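From: Gunvor Hovland, Membership Office
To: Rosturham members' list
Date: February 3, 2021
Subject: Re: Seat allocation and transfer of memberships for the coming season

Dear members,

The Membership Office has received a number of replies to its December notice on reserved seating. As many of them raise the same points as Jade Melnyk's message, her message is quoted with her permission and answered in full for the whole list.

Jade Melnyk wrote:

> Dear Gunvor,
>
> Thank you for the December notice. I have read it twice and would like some points cleared up before I renew.
>
> My family has held seats in the Flatmont Stand since it opened. We have two adult memberships and one junior. The notice says that rows A to F at the northern end will be "reassigned" for the coming season. It does not say whether current holders will be moved together or placed wherever there is room. My father is not steady on stairs and we chose row C for that reason.
>
> I would also like to know how the club intends to treat members who paid for all of last season and saw only part of it. The notice mentions a credit, but the renewal form has no line for one.
>
> Lastly, a neighbour of mine, Alvar Haugen, is moving interstate and has offered me his membership for the year. Is that allowed, and if so, who tells the club?
>
> I do not wish to make extra work for the office, but I suspect others on this list are asking the same things.
>
> Regards,
> Jade Melnyk

The office's response is set out under the matters raised.

Reassigned rows. Rows A to F at the northern end of the Flatmont Stand are being rebuilt to widen the aisle and to provide a second wheelchair platform. The work affects around 500 seats. Members now seated in those rows will be offered places in the same stand and at the same price category. Memberships held under one household number will be kept together. Where a member has told the office of difficulty with stairs, the offer will be for a seat no more than 5 steps from the concourse. Members who have not yet told the office should write to us before returning the renewal form, as the form itself has no space for this.

Offers will be sent by post and by email. A member who does not accept the first offer may ask for another, and will keep the original place in the queue while the second offer is prepared. No member will be asked to consider more than two offers. If neither is suitable, the membership may be placed on hold for one season without loss of seniority.

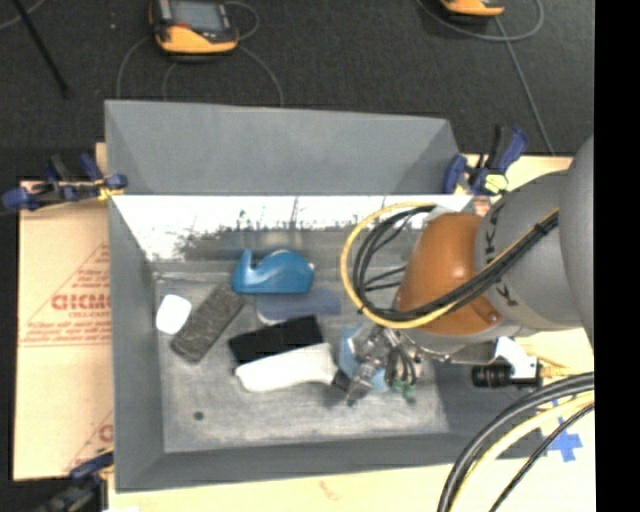 Will my credit from last season be applied if I change seats?

The credit belongs to the membership number and moves with it, so a change of seat, row or stand makes no difference to the amount.

Ms Melnyk is correct that the renewal form has no line for the credit. The amount will be taken off the invoice, which is sent once the form has been received. Members who prefer a refund to a credit should write the word "refund" in the comments box. Members who wish to leave the amount with the club, for the benefit of the junior academy, may write "academy" in the same place. If the box is left blank, the credit will be applied.

Transfers. A membership may be transferred for a single season to another person, provided that both parties sign the transfer form and that the current holder has no unpaid fees. It is the current holder who must notify the club. In the case raised, Mr Haugen would lodge the form and Ms Melnyk would countersign it. Seniority remains with Mr Haugen during the transfer, and voting rights at the annual general meeting may not be transferred. A junior membership may be transferred only to another junior.

Waiting list. There are at present 900 people on the waiting list for reserved seats. The office asks members not to sell or pass on a seat privately outside the transfer process, as the ticket will not be honoured at the gate and the seat may be withdrawn.

Parking. The Tekano Road car park will be closed to members on match days while building materials are stored there. Permit holders may use the Lindqvist Street entrance on showing their current permit. Linnea Rustad is handling permit enquiries and asks that the permit number be given in the subject line of any message.

General meeting. Several members asked whether the seating changes will be put to a vote. The building work was approved by the board under its ordinary powers and does not require one. A report on the work will be tabled at the annual general meeting by the club secretary, Ursina Hauser, and written questions may be sent to her beforehand.

Replies to this message go to the whole list. Members who wish to discuss their own seats, credits or health needs are asked to write to the office directly.

Yours faithfully,

Gunvor Hovland
Membership Office
Rosturham Football Club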